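Solby Users Board > Mobile Manipulation > Faults and Safety
Thread: Arm drops when the hand goes into thermal hold

carpet_tiles
Posted June 17, 2023
Looking for anyone who has seen this on a two-arm Solby base. We run a bed-making and tidying task in a mock bedroom at our Gatside site. Twice now, in the middle of a reach, the right hand has gone into thermal hold and the arm has sagged under its own weight until the forearm touched the bed. No e-stop, no alarm tone, only a line in the log saying "hand derate, level 2." The base kept its brakes on both times.

Firmware is current as of last month. Hands are the Triantafyllou ones with the fabric cover over the knuckles. Anybody?

mule_driver
How many cycles on the hand? Ours did something like it past 3,000 and it was a worn connector at the wrist. Every time the wrist rolled far enough, the hand board browned out and the arm controller lost its payload estimate.

carpet_tiles
Just over 600 on this one. I reseated the wrist connector after the first drop and it happened again the same afternoon. 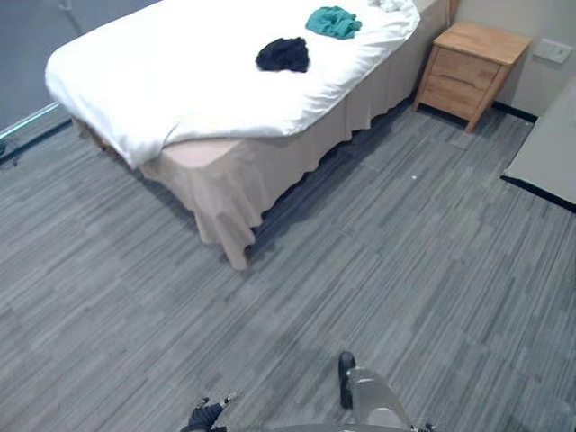

The task is simple on paper. Reach over the bed, grasp, lift, retract, and leave the bedding alone. The trouble is how far out the arm has to go. With the base standing back on the carpet like that, anything lying in the middle of the duvet, such as the dark cloth, means a long reach, and the green one is farther up toward the head of the bed again. Both drops came on the long reaches. I can't get it to happen on anything near the foot.

pinch_point
Move the base closer, then. You are working at the end of the envelope and the shoulder is paying for it.

carpet_tiles
The standoff is set by the site rules, so I can't just change it. And the fault is logged against the hand. The shoulder temps were normal.

pinch_point
Logged against the hand doesn't mean caused by the hand. If the shoulder draws the bus down, the hand board is usually first to complain because it has the narrowest voltage window. Plot bus voltage next to the derate flag before you open anything up.

mule_driver
I disagree with that. A bus dip gives you an undervolt code, at least on every Solby I've had. "Derate level 2" is temperature. I'd look at the cover. Fabric over the finger motors holds heat, and people cinch it too far down at the cuff.

gray_relay
Whatever the root cause turns out to be, the part that bothers me is the sag. A hand fault should never let an arm drop. It should freeze in place with the joint brakes on and make noise about it. We had a unit come down on a tabletop in November at the Vararbridge lab. It went down slowly and no one was close to it, but we pulled it from service until the fault mapping was changed.

Look in your safety config for "end effector fault response." There are two values, hold and comply. Comply lets the arm go soft. It's meant for teaching by hand and it gets left on.

carpet_tiles
Checked. It's set to comply on the right arm and hold on the left. I have no idea who changed it or when. Switched to hold and locked the file.

That takes care of the drop. I still want to know why the hand derates, so I've been going over the cover. 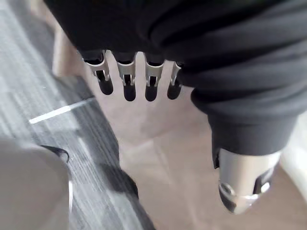

The cuff was pulled down tighter than the manual shows, and the material was doubled over at the thumb side. I've rolled it back and run 14 long reaches with no derate. Hand temperature levels off well under the limit now. Before, it climbed on every reach and never came back down between them.

mule_driver
That would do it. Mark the right position on the cuff with a paint pen so the next person puts it back in the same place.

pinch_point
14 reaches isn't much of a test. You said yourself it was hours between the drops. I would still plot the bus voltage.

carpet_tiles
Fair. I've turned on voltage logging and will leave it on for the next long session.

gray_relay
Please file it as a safety report too, and list the config setting and the cover as separate items. If it goes in as "hand overheated, fixed," the setting won't get looked at on the other units. Also test the hold. Put a soft block under the forearm, stand clear, and trigger a fake hand fault from the service menu with the arm fully out.

carpet_tiles
Did the fake fault with the block under it. Brakes came on right away and the arm stayed put at full reach. Still no alarm tone, so that goes in the report as a third item. Does anyone know if the tone is a separate setting on this version?

gray_relay
It's separate. Audio menu, under service. It ships turned off.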